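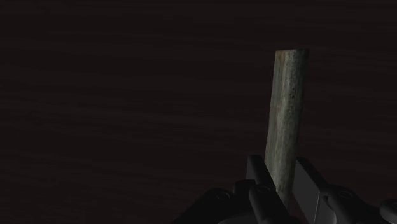 Laissez les vieux piquets dans le paysage

Je vis depuis 15 ans dans la campagne de Fedeneck, et je ne suis pas né ici. Cela se remarque à mon accent et, me disent mes voisins, à ma manière de regarder les choses auxquelles ils ne font plus attention. Les clôtures, par exemple.

La commune a décidé au mois d'avril de remplacer toutes les vieilles clôtures le long des chemins publics, entre le pont de Flistevbridge et le plateau. Le projet parle de 2 257 mètres de grillage neuf, avec des poteaux en métal galvanisé. L'argument est simple : les anciens piquets sont penchés, gris, fendus, et quelques-uns ne tiennent plus que par le fil. Je comprends cet argument. Je crois pourtant qu'il est mauvais, et je voudrais expliquer pourquoi.

D'abord, une clôture penchée n'est pas toujours une clôture morte. Dans le pré derrière chez moi, il y a des piquets de châtaignier plus âgés que le propriétaire du pré. Le bois a perdu sa couleur, il s'est creusé entre les veines, mais le cœur reste dur. J'ai essayé d'y planter un clou l'hiver dernier et c'est le clou qui s'est plié. On devrait vérifier chaque piquet avant de le condamner, et cela demande une personne, un marteau et quelques journées de marche.

Ensuite, il y a le prix. La commune annonce 98 euros par poteau posé, le grillage étant compté à part. Un piquet de châtaignier fendu à la main coûte beaucoup moins, et il peut venir d'un bois qui se trouve à deux vallées d'ici. On me répond qu'il faudra le changer un jour. Certainement. Mais on le changera seul, sans camion et sans béton, et celui qui le fera habitera probablement le village.

Il y a enfin une raison que j'ose à peine présenter dans une réunion publique, parce qu'elle ressemble à de la nostalgie. Ces clôtures irrégulières permettent de lire le terrain. Là où les piquets se resserrent, le sol est humide. Là où l'on a mis une pierre debout à la place du bois, le rocher est trop proche pour creuser. Dans la région où j'ai grandi, on a tout refait en ligne droite quand j'étais enfant, et je ne sais plus retrouver le chemin de l'école. Je ne dis pas que c'était une catastrophe – les vaches s'en portaient très bien – mais quelque chose a été effacé pour toujours.

Je ne demande pas un musée. Les endroits dangereux doivent être réparés, surtout au-dessus de la route, et si le métal est nécessaire à cet endroit, mettons du métal. Je demande seulement que le reste soit examiné avec patience, et que les piquets encore solides gardent leur place. Le dossier reste ouvert aux remarques à la mairie jusqu'au 7 juillet 2018. J'ai déposé les miennes, deux pages écrites à la main, et j'invite les habitants à écrire aussi, même s'ils préfèrent le grillage.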